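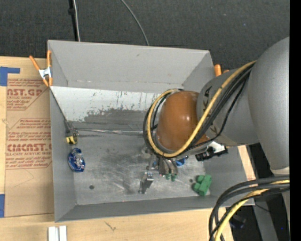 A reader wrote in to say that every tips page for a bench arm tells you to buy something, and could we please do one that doesn't. Fair enough. Most of what gets sold for looking after a picking cell is a waste of money, and I include things I have paid for myself.

Cable sleeving

Fitutach sells a braided sleeve for the cables that run out to the gripper. I tried it. It looks tidy and it hides the one spot you need to check, where the cables bend around the last joints. I went back to leaving them bare. Yellow cable and black cables can share the same route over the arm, but let each one move a little. Before you tie anything down, jog the arm by hand speed to both ends of its travel and watch the loop. If it goes flat against the joint cover at either end, give it more slack. A loop that sags a bit is fine. A loop that can hook the rim of the bin is trouble.

Holding the bin still

Favell has a locking tray for this at $129. I can't see what it does that spring clamps from the hardware store don't. Clamp the bin at the rim, on corners the arm doesn't swing over, and turn the handles outward. Then push the bin hard with your palm. If it slides, move the clamps before you start blaming the calibration. I once spent most of May chasing an offset that was a bin creeping across the table.

Check the clamps every 200 picks or so they tell you. I check when I walk past.

Scratches in the metal

Scratches and smudges on the bin floor don't bother a gripper. They may bother your camera if the light comes in low, so move the lamp first. I wouldn't repaint a scraped panel. Paint chips end up in the finger joints, and I've picked them out with a toothpick, which is a poor way to spend an evening.

Wipe the floor of the bin with a damp rag and dry it. The Jasteck cleaner did the same job as dish soap and smelled worse.

Fingertips

Swap the tips when they get shiny or start to split. The Shehata guide says every 3 weeks, which tells you who sells the tips. Mine have gone 8 weeks on light parts and much less on anything with a rough edge — it depends what you feed it. Stop the arm and cut the power before you put your hand in there. Yes, even for a quick look.

Keep a few awkward things to test with after a change of tips: something blocky, something shiny in a packet, something small. If it only ever picks up the easy one, you haven't tested anything.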